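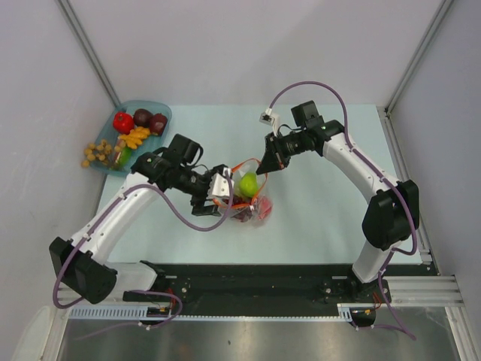 Jullow Produce Bin and Clear Bag Set

A produce bin and a supply of clear bags, sold together for kitchens, farm stands, snack counters and anywhere else fruit and vegetables get sorted into smaller amounts. The bin holds the loose produce. The bags take it from there.

The bin is translucent teal-blue plastic with rounded corners. The color is light enough that you can tell from the side how full it is. The bags are clear plastic with an orange rim, so the opening is easy to find in a stack and the contents can be checked without unpacking anything.

What comes in the set

The standard set has one bin and 60 bags. The larger set, sold as the Nunham pack, has 2 bins and twice the bags. Bags are also sold separately and fit neatly inside an empty bin for storage. Bins can be bought singly as well, but only in the teal-blue color.

The bin

The bin holds 13 quarts to the rim. It takes a mixed load without much arranging: a bell pepper or two, a bunch of small bananas, a few round fruits and a cluster of grapes will go in together with everything still within reach. Long bunches of grapes can hang over the side a little. If you are stacking bins, tuck them back in first.

We suggest putting heavier, firmer items in before soft ones. Peppers and apples can go against the sides or the back. Bananas do well in the middle, where they are less likely to be pressed against a wall of the bin. Grapes can go in last, in one loose pile.

The inside corners are rounded like the outside ones, and a cloth reaches all of them. There are no dividers. Customers have asked for them, and we tried a version with a removable center wall, but it got in the way of larger vegetables and we dropped it.

The bin is not meant for the oven, the microwave or the stovetop. It can go in the refrigerator. We don't recommend the freezer, where the plastic can turn brittle if knocked.

The bags

Each bag is made for one household-size portion of mixed fruit or a few larger vegetables. The plastic is clear on both sides. Labels and grease pencil both stick to it, though grease pencil will rub off if the surface is damp.

Fill the bag from the bottom with the heaviest item first. A pepper at the bottom, round fruit next and grapes on top is a good order for a mixed bag. Leave a little room under the orange rim. Bags filled right to the top are harder to carry and the contents tend to roll out when they are set down.

Dry produce before bagging. Washed grapes and peppers should sit on a towel until there is no water on the skins. If you bag them wet, expect fog on the inside of the plastic and a shorter storage time.

The bags can be wiped out and used again if the produce was clean and dry. Throw away any bag that has held cut fruit or anything that leaked. Check with your local recycling program before putting used bags in the curbside bin, as many do not take soft plastic.

Setting up a packing spot

A flat, pale table works well with this set. Loose stems and small bits show up against a light surface, and the bin and the orange bag rims are both easy to see. Put the full bin to one side and the open bag in the middle, with the finished bags going off to the other side. Left-handed packers may want to turn that around.

The bin can sit at a slight angle toward the bag. You will not have to reach as far for the items in the back corner. Allow space for your forearms, and keep the bin far enough from the front edge of the table that it can't be bumped off.

For a busy stand, the Nunham pack lets you work from one bin while the other is being refilled. One customer with a stand at Noiphan sends orders out on Sunday only and does all of the bagging that morning with a single bin. Either way is fine. It depends on how much produce you have on hand and how quickly it comes in.

Cleaning and care

Empty the bin completely before washing. Use warm water, dish soap and a soft cloth or sponge. Scouring pads will leave fine scratches that hold dirt and dull the plastic. Beets, berries and dark-skinned plums can leave a stain if crushed juice sits overnight. A paste of baking soda and water takes most of it out, with a second go for older marks.

Dry the bin upside down on a rack. Store it out of direct sun, which will fade the color over a season or two. Don't stack full bins more than 2 high.

Ordering and returns

Orders ship from our Jukodero warehouse on weekdays. Unused sets can be sent back in the original carton. Opened packs of bags can't be returned unless there is a fault, such as a split seam or a rim that has come away from the bag. In that case, keep the faulty bag and send us a picture of it with your order number.

Bins that arrive cracked are replaced at no charge. Please keep the packing material until you have looked the bin over – the carrier sometimes asks to see it.

Replacement bags are normally in stock all year. The next run of bins is due in February, and single bins may be short until then.

Contact Jullow | Shipping and returns | © Jullow. All rights reserved. | Back to top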